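Section 4: Transferring Data and Setting Up a Replacement Handset

This section describes how to move contacts, messages, photos and applications from an existing phone to a Sivcombe 221 handset. Users who are setting up the handset as their first phone should skip to Section 5.

4.1 Before You Begin

The transfer runs over a direct wireless link between the two phones. It does not use the mobile network and does not count against a data plan. The following are required:

Both phones charged to at least half capacity, or connected to a charger
The Prulell transfer application, installed on the old phone
The screen lock code for the old phone
At least 900 MB of free storage on the old phone

Note: Prulell is already present on the new handset and cannot be removed. Version 3 or later is required on the old phone. Earlier versions will connect but will not move message attachments.

4.2 Transferring Your Data

1. Turn on the new handset by holding the side key until the Sivcombe logo appears.
2. Select a language and region, then tap Next.
3. On the Bring Your Data screen, tap From Another Phone. A six-digit pairing code is displayed.
4. Open Prulell on the old phone and tap Send.
5. Enter the pairing code. The code expires after two minutes. If it expires, tap New Code and repeat this step.
6. Enter the screen lock code for the old phone when prompted.
7. Select the items to be moved. Call history and alarms are not selected by default.
8. Tap Start. Keep the phones within arm's reach of each other until the Transfer Complete message is shown on both screens.

CAUTION: Do not remove the SIM card from either phone during the transfer. Doing so may leave the message archive incomplete, and the transfer will have to be started again from step 3.

Note: Photo libraries are moved in batches of 200 files. The progress bar returns to zero at the start of each batch. This is normal.

4.3 Moving an eSIM

Physical SIM cards may be moved by hand (see Section 2.3). An eSIM must be released by the old phone first.

1. On the old phone, open the network settings and select the line to be moved.
2. Choose the option to transfer or release the line. The wording varies by manufacturer.
3. On the new handset, go to Settings > Network > Lines and tap Add eSIM.
4. Scan the code supplied by the carrier, or enter it by hand.
5. Restart the handset.
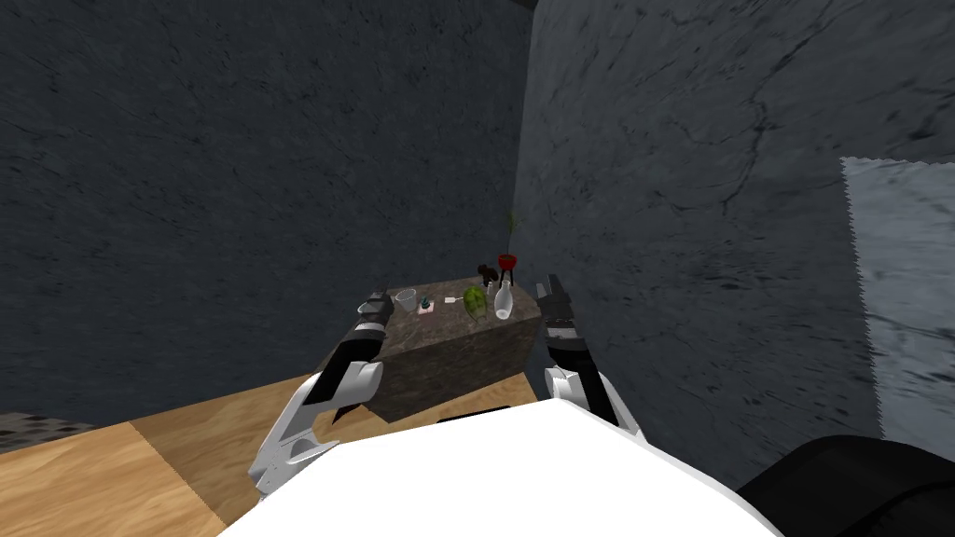
CAUTION: Do not erase the old phone until a call has been placed and received on the new handset. Some carriers need several hours to complete the change.

4.4 If the Transfer Stops

If the transfer stops before it is complete, close Prulell on both phones and begin again at step 3 of Section 4.2. Items already received are kept and will not be copied twice.

Error 2383 means that the old phone has turned off its wireless radio to save power. Disable battery saver on the old phone and try again.

Handsets purchased through Ekovness stores may be taken to the service desk for an assisted transfer. Bring both phones and proof of purchase.

Revised Apr 15, 2024. Document owner: Meron Workneh, Product Documentation.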